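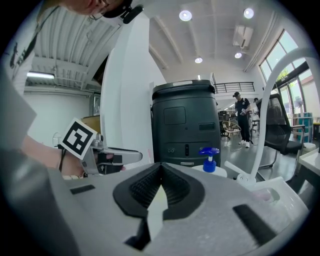 About us

Hi! I'm Lợi Chu, and I look after the hand-held grippers at Skimeo. That's my whole job, and I like it a lot more than my family thinks a person should like grippers. When our web page needed rewriting I was told to put down who we are and what we do, and since what I do all day is set up, clean and fix one kind of machine, you're going to hear mostly about that.

Skimeo is a small company on the upper side of Skustitstead, a short walk uphill from the bus stop. We collect demonstrations for people who train robots. Somebody takes a gripper by the handle, does an everyday job with it (folding, pouring, putting things back where they belong), and the recording goes off to be learned from. There are 13 of us. A few write software, a few plan the tasks, most do the recording, and I have the bench.

How we got going

We opened in November with two pairs of grippers and a spreadsheet. I had come from fixing coffee machines, so I knew springs and seals and people who say "it just stopped," and I figured the rest could be learned. Some of it came fast. Some of it I learned by putting a trigger spring in backward and handing the gripper over with a big smile. Sorry again, everyone.

Our first good pair got named Emby and Sang. I didn't pick the names and I've never had a straight answer about where they came from, but they stuck, and now both are written on tape inside the handles. Emby is the left hand and Sang is the right. Sang gets more work and so spends more time on my bench - most of us are right-handed, and it shows in the wear.

What a pair needs before it goes out

Every morning I start with the jaws. I open and close each gripper 30 times with my eyes shut, because I can feel a gritty slide well before I can see anything wrong with it. Then I look at the pads. Ridges on a pad hold on to everything: lint, flour, dried soap, a shocking amount of glitter one week. I brush them along the ridges with a soft toothbrush and wipe them down with a barely damp cloth. No solvents! They make the pads look gorgeous for a day and then they go slick.

Markers come next. We use printed square ones, black on white, and they have to sit flat and clean with all four corners showing. A lifted corner is enough for me to pull a gripper off the floor. I keep a folder of fresh prints and swap a card at the first crease. It costs pennies, and a bad afternoon of recordings costs a lot more than that.

Then straps. The strap should be snug enough that you could let go of the handle for a second and still have the thing with you, and loose enough to slide a finger under. I check it on the person's arm, never on the bench, and I check it again after they've been moving for a few minutes. People pull them too tight when they're new and then wonder why their hand is tired by lunch.

The last thing is a short test take. Both grippers up in front, open, close, turn the wrists, bring them together, bring them apart. I watch it back on my screen with my coffee. If one hand lags behind the other I reset the pair and do it over, and if it lags twice it stays with me.

What breaks

Pads, first and always. We change them after 1,000 grasps or when I don't like the look of them, whichever happens first (usually the second one). After that it's triggers. A trigger that squeaks wants cleaning. A trigger that clicks wants opening up, and you'd better have a tray under it, as the little spring in there has excellent range. I've found one inside my own shoe.

Screws walk loose. I used to tighten everything I could reach, and I cracked a housing that way, so these days I put a dot of paint across each screw head and onto the body next to it. If the dot doesn't line up, that screw moved. It takes seconds to look over and I wish I'd started on day one.

I write all of it in a notebook, a paper one. Sixty-seven repairs so far, and Sang has the most pages by a mile. The software folks have offered to build me something nicer and I keep saying maybe next month.

Who we work with

Mostly research groups and small robot makers, plus a couple of schools that want their students to handle the gear before they write any code for it. If you send your own grippers, please send the odd screws too, even the ones rattling around in the bottom of the bag. Tell me what the thing was doing when it quit. "It was picking up a wet sponge" is a great sentence to a person in my line of work.

Coming by

Visitors are welcome! Write ahead so I can have a pair set up for your hands, and let me know if you're left-handed. Wear something with sleeves you can push up. We'll strap you in, do the test take together and let you try a task or two, and most people spend the first few minutes laughing at how hard it is to pick up a spoon. You get the knack of it pretty quickly.

We're also looking for another person for the bench, part time to start. You don't need a robotics degree. If you've repaired bikes, sewing machines, cameras or, yes, coffee machines, I'd love to hear from you. Use the contact form and put "bench" in the subject line so it comes to me and doesn't land with the invoices.

Page last updated February 2026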